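The arm that kept letting go

I've been promising a proper post about the dropped bowls for weeks, and a few of you have been nagging me (hello, Cúc), so I've finally made a pot of tea and sat down to it. It's long. Sorry.

Quick recap if you're new. I work part time at Pidico, which is a very small outfit doing kitchen automation, and my job is mostly to stand beside a robot arm and write down what it does. Our current project is called Fikre. The idea is that it clears a table after a meal - bowls, cups, plates, all into a rack - in places like care homes where the staff have better things to do. Lộc Nghiêm writes the software, I break it, and Cúc Vũ looks after the safety side and tells us both off.

In the autumn it was going really well. Then one afternoon the arm picked up a soup bowl by the rim, swung it towards the rack, stopped dead halfway and opened its fingers. Smash. I swept up, put it down as a bad grip and carried on. Two days later it did the same thing with a side plate, and then a mug went, and this time I was near enough to get a bit of china in my sock.

What bothered me was the stop. A bad grip slides out while the arm is still moving, and you can usually see it going. These were clean. The arm froze and then the gripper opened all the way, as if it had been told to.

Lộc went through his code line by line for most of a week and got very grumpy. I swapped the finger pads for new ones, then for the old ones again. We tried going slower. We tried heavier bowls and lighter bowls, and I bought a whole box of odd crockery from the charity shop at Murthorpe, which at least made the testing prettier.
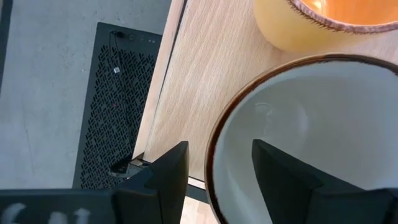
Murthorpe, January 19, 2019

Back at the bench, then, and I can tell you what it was, since we found it last night. It was the power lead to the gripper.

The lead runs down the arm and takes a bend at the wrist, and inside that bend one of the wires had broken nearly through. The outside looked perfect. When the wrist turned past a certain angle the two ends parted, the gripper lost its supply for a blink, and then it came back on again. Now the nasty bit. Our gripper, a Clirer, was set up to go to its home position whenever it powers up, and home was fingers open. So it woke up holding a bowl in mid-air and very politely let go of it.

I found the wire by accident. I was leaning over with the arm switched on but parked (yes, Cúc, I know) and nudged the lead with a pencil, and the gripper light went off and on. I did it again to be sure, then shouted for Lộc, who came in with half a sandwich. We went back through the logs together and counted 91 restarts that the software had quietly noted and never mentioned to anybody. Most of them were when the fingers were empty, so nothing fell and we never noticed!

The broken wire is a five-minute repair and I don't feel too bad about it. Cables wear out. The opening on power-up is the one that kept me awake, and Cúc was pretty stern about it too. A bowl on the floor is a nuisance. A bowl of hot soup over somebody's lap is a different thing altogether, and we'd been talking about having people sitting at the table by March. That's on hold.

So the gripper now stays exactly where it is when the power comes back, and it won't move until a person presses a button. If it restarts during a job, the arm stops and the screen goes red and stays red. The new lead has a much looser loop at the wrist and goes on a list to be replaced every 3 months, whether it looks tired or not. Cúc also wants a tray under anything being carried, which Lộc thinks is overdoing it. They were still arguing when I left.

We've had 4 long runs since the repair with no restarts in the log, and I've been wiggling that cable like mad in between. I'm not calling it fixed yet. I want to see it go through a lot more crockery before I believe it, and I'd like to pull the old lead apart properly to see how the wire failed. If anyone reading has a favourite bendy cable for this sort of job, please leave a comment, because the one we've got now is stiff as a broom handle and I already don't trust it.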